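I want to write something about moving a bathroom sink pipe by myself. It is a thread, sorry, I could not make it short.

1/ We rent a small place in Trirnbridge. The drain under the bathroom sink became slow in June. I bought two bottles of the strong liquid. It worked for one evening and then the water stood again.

2/ My neighbor told me to stop with the liquid and open the trap. The trap is the curved part of the pipe under the sink. In my language we call it "the knee", so I was saying "knee" in the hardware store and the man was very patient with me.

3/ The store is Galli, on the corner after the bridge. They sell single washers from a drawer. In the big stores I must buy a set of 200 and I need one.

4/ Before you open anything: put a bucket under. Then close the tap and tell the other people in the home that it is closed. I did the first thing and forgot the second thing. My daughter washed her hands.

5/ The nuts on a plastic trap are made to be turned by hand. I did not know this and I used a wrench, and I made a crack in one nut. The new nut was 67 cents. I was angry at myself for much more than 67 cents.

6/ What was inside: hair, soap, and a small cap from a toothpaste. I cleaned the curve with an old bottle brush and hot water in the kitchen. Please use gloves, the smell stays on the hands until the next day.

7/ When you put it back, look at the washer. The thin side goes into the pipe, the flat side goes to the nut. Mine was upside down, maybe for years. It dripped a little every night and I believed it was the window.
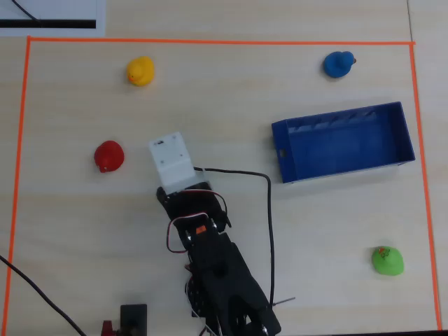
After that I left a dry paper towel under the joint all night. In the morning there was no wet spot on it. I recommend this more than looking with a flashlight, my eyes are not so good for small drops.

A question I got already: do I need the white tape on the threads? For this kind of joint, no. The washer closes it. The tape is for metal threads, for example where the shower head goes on.

Some people ask which trap I would buy if the old one is broken. I looked at Clastari and Plaltusico. Plaltusico has a small plug at the bottom, so you can empty it without taking all apart. I did not buy any, mine is still good.

Next I must learn about the toilet tank, it is filling for 7 minutes and makes a song. If you know a good text about this with simple words, please send it to me.

Last updated: June

More from this author
- How I painted a door and had to paint it again
- Words for tools that I always mix up
- Mold behind the closet, part two
- What to ask before you sign for an apartment
- My small list of screws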